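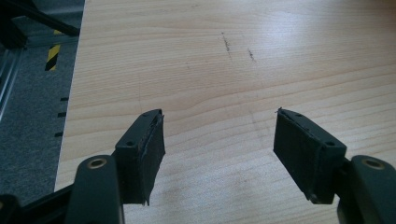 How does a robot hand hold on to something without dropping it or squashing it?
It presses from both sides with just enough push, and it wears something grippy on its fingers so the thing can't slide away.

Try this before you read on. Pick up a pencil using only your thumb and one finger. Easy! Now pull the sleeves of a slippery raincoat down over your fingers and try again. You probably had to squeeze a good deal harder, and the pencil may have shot across the room anyway. That slipperiness (or the lack of it) is what grown-ups call friction, and anyone who builds a gripper spends a surprising amount of time thinking about it.

The gripper we are building at the Clullton shared workshop is called Wornora, and it has two fingers. Each finger ends in a chunky black pad with a broad, flat inside face. A big flat face is a good thing to have, the same way your whole palm is better than one fingertip for holding up a heavy book.

Behind each pad there are links, which are a bit like the bones in your own finger. Where the links meet, there are joints, and if you look closely you'll spot brass-coloured rings on the rounded parts. Your knuckles do the same job, though they are not nearly so shiny.

Now look at the edges of the pads. They're rough and a little bit ragged, and there's even a tiny tuft sticking out at the tip of one of them. Dwayne Fitzsimmons, who teaches our after-school group, says a gripper doesn't have to be handsome to be good at its job, and I think he's right, although I do want to tidy that tuft up one day.

Why only 2 fingers, when you have 8 and a pair of thumbs as well? Every extra finger needs more joints and more instructions, and that means more things to go wrong on a rainy afternoon in March. Two fingers that open and close can still pick up blocks, spoons, socks and quite a lot of other things – though I wouldn't ask them to tie your shoelaces.

If you'd like to make a simple gripper at home, ask an adult for a pair of kitchen tongs and some wide rubber bands. Pick up a grape with the plain tongs first. Then wrap a rubber band around each tip and have another go, and see which way lets you squeeze more gently. You can eat the grape afterwards, so long as it hasn't been on the floor.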